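I do my desk on the last afternoon before I go on vacation, and again whenever the little white fan starts blowing crumbs at me. It takes 40 minutes if I don't stop to read old sticky notes (I always stop to read old sticky notes). Laine Pētersons asked me to write the routine down after she moved over to our side of the office, so this one's for her and for anyone else with a wooden desk and a fan on it.

## What you need

- two soft cloths, one for dry dusting and one for damp (I like two colors so I don't mix them up)
- a bowl of lukewarm water with one small squirt of dish soap
- a soft brush, an old makeup brush is great
- cotton swabs
- a screwdriver, only if your fan's grille is screwed on

## Clear the top first

Everything goes on the chair. Mugs, chargers, the notebook, all of it! I used to wipe around stuff and ended up with clean islands and a ring of dust around each one. Leave the fan for now, it gets its own turn.

## Dust the wood

Shake out the dry cloth, bunch it up loosely and go with the grain. Start at the back edge and pull toward yourself. If your desk has a low partition behind it, run the cloth along the top of that before you touch the desk, or you'll be doing the desk twice. Plants come down off the partition too. Wipe the pots and give the leaves a quick once-over while you're there.

Then the damp cloth. Wring it until it stops dripping, then wring it again. Wood doesn't like sitting water, and I have a pale ring from last April to prove it. Follow right away with the dry one.

## Now the fan

1. Switch it off and unplug it if it's on a charger.
2. Brush the grille from the center out, front and back. Do this over a trash can.
3. If the grille comes off, take it off and wash it in the bowl. Mine is a Mitden and it twists off, but Jurgita's has tiny screws and she just uses the brush.
4. Go between the blades with a cotton swab, barely damp.
5. Wipe the handle last. That's where all the hand lotion ends up!
6. Let every piece dry completely before it goes back together.

Lay the fan down on the desk while you do the handle so you aren't juggling it over the floor.
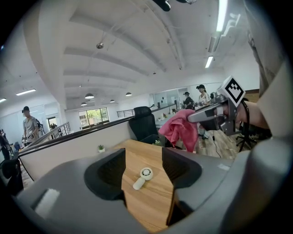
*Small white fan on the desk, pink cloth at the ready.*

## Putting it back

Wait until the wood feels dry under your palm, then move things back one at a time. Anything I haven't used since the last cleaning goes in the drawer, and if the drawer won't close I have a different problem.

The cloths go in a regular warm wash, no fabric softener, because it leaves a film and the next dusting will be all streaks.

Updated 20/05/2026: added the bit about screws.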